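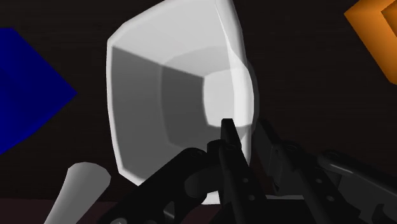 Frequently asked questions: the Brinesley rim-grasp study

What is the study about?
We wanted to know whether a robot arm can learn to pick up open containers by the rim when all its practice is done in simulation. The whole work was carried out in a simulated kitchen which we call Baltau.

Why did you choose the rim?
A wide bowl or box is often too big to be held around its body by a gripper with two fingers. The wall is thin, so one finger can go inside and one outside. It is a narrow target, and small errors in the angle matter a lot.

Which views does the policy receive?
It receives 2 colour views in each step. One is close to the gripper, the other shows the arm and the counter from the room. It does not receive the true position of the objects – this is used only for scoring.

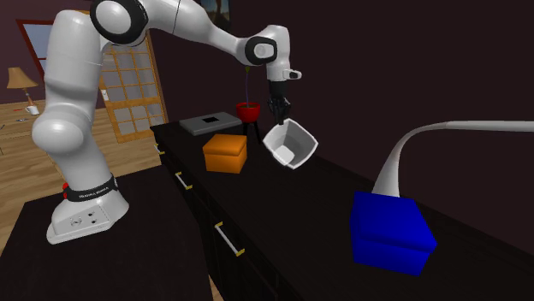
The Baltau kitchen, with the white container held by its upper rim.

How was the training data made?
A scripted planner, Platonow, produced 4,000 grasps. For every grasp we changed the starting place of the container and the light. The planner knows the exact geometry, and the policy must learn to do the same from the views alone.

How many test trials were there, and what was the result?
We ran 200 trials with starting places which were not in the training data. The policy succeeded in 182 of them, so the success rate is 91 per cent.

What do you count as a success?
The container must be lifted clear of the counter and must still be in the gripper when the trial ends. The tilt is not scored. A container which hangs at a strong angle is counted the same as a level one, and we know that some readers will find this too generous.

What went wrong in the failed trials?
Mostly the outer finger came down on top of the rim and pushed the container away. In a smaller group the grasp was good, but the container turned during the lift and slipped out.

Did you compare with another method?
Yes, with the Fashola baseline, which selects a grasp once and then moves without looking again. It had more difficulty when the container started near other objects. The full table is in the report.

Does it work on a real robot?
We have not tested this and we make no claim about it. Contact between a finger and a thin wall is simplified in our simulator, and friction is the part we trust least.

Can I use the scenes and the data?
The scenes are available on request for teaching and research. The training grasps will follow in December, after we have corrected an error in the file index. Please mention the Brinesley study if you publish something with them.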